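Memory module installation

Memory module installation is the procedure by which sticks of random-access memory (RAM) are fitted to, or replaced on, the motherboard of a desktop computer. It is among the most common forms of hardware maintenance carried out by owners, repair shops and school workshops, and it usually requires no tools beyond those needed to open the case. The same procedure, in reverse, is used for removal.

Background

Desktop computers generally hold their working memory on small, removable circuit boards known as dual in-line memory modules, or DIMMs. Memory chips are mounted along the face of the board, and a row of gold-colored contacts runs along one long edge. The contacts meet matching springs inside a slot on the motherboard. Many desktop boards provide either 2 or 4 such slots, placed close to the processor so that the electrical paths between the two remain short.

Modules of different generations are not interchangeable. Each generation has a notch at a different point on the contact edge, and the slot has a matching ridge. A module that does not line up with the ridge is either reversed or of the wrong type.

Preparation

The computer is shut down, unplugged and, where possible, laid on its side so that the motherboard faces upward. This position allows pressure to be applied straight down and keeps the case from tipping. Most manuals advise holding the power button for a few seconds after unplugging, which drains remaining charge from the power supply. Cables that cross the memory area are moved aside.

Static electricity is the main hazard to the module itself. Technicians commonly wear a grounded wrist strap or touch bare metal on the chassis before handling parts. Modules are held by the edges or ends, and contact with the gold edge is avoided where practical.

Alignment

The module is brought to the board and turned until its contact edge is parallel to the slot and its notch faces the ridge. Space is often limited at this stage – the processor cooler, drive cables and the rear wall of the case may all restrict the angle of approach. 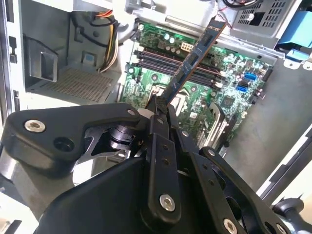 Mariama Tsikata has argued that beginners should be taught alignment as a separate exercise, repeated with the latches open and no downward force, before they are allowed to seat a module at all. The Dramani workshop manual takes a similar position and places alignment and seating in different chapters. Other guides, among them the Sado handbook for repair trainees, treat the two as a single movement.

Seating

Before insertion, the latches at the ends of the slot are pressed outward. Some boards have a latch at both ends, while others have a fixed guide at one end and a single moving latch at the other. The module is lowered into the guides and pushed down firmly at both ends until the latches close against its sides. On many boards closure is marked by a click. Uneven pressure can leave one end raised, a frequent cause of a computer failing to start after an upgrade.

Where fewer modules are fitted than there are slots, the order of filling follows the board's documentation. Matched pairs are normally placed so that each module serves a separate memory channel.

Surrounding components

In a typical tower, the memory slots share the interior with the processor socket, power supply, expansion cards and drive bays. Colored plastic is often used for latches and release clips, marking the parts intended to be moved by hand. 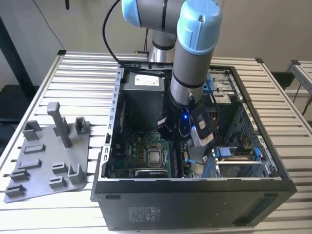
Interior of a desktop tower laid on its side, with a Dell motherboard, silver CPU and black memory slots.

Testing

After the case is closed and power restored, the installed capacity is checked in the firmware setup screen or the operating system. A computer that beeps or shows a blank display is switched off and unplugged, and the modules are reseated. If the fault continues, each module is tried alone in a slot approved for single-module use.

See also

Motherboard
Processor socket
Electrostatic discharge
Computer case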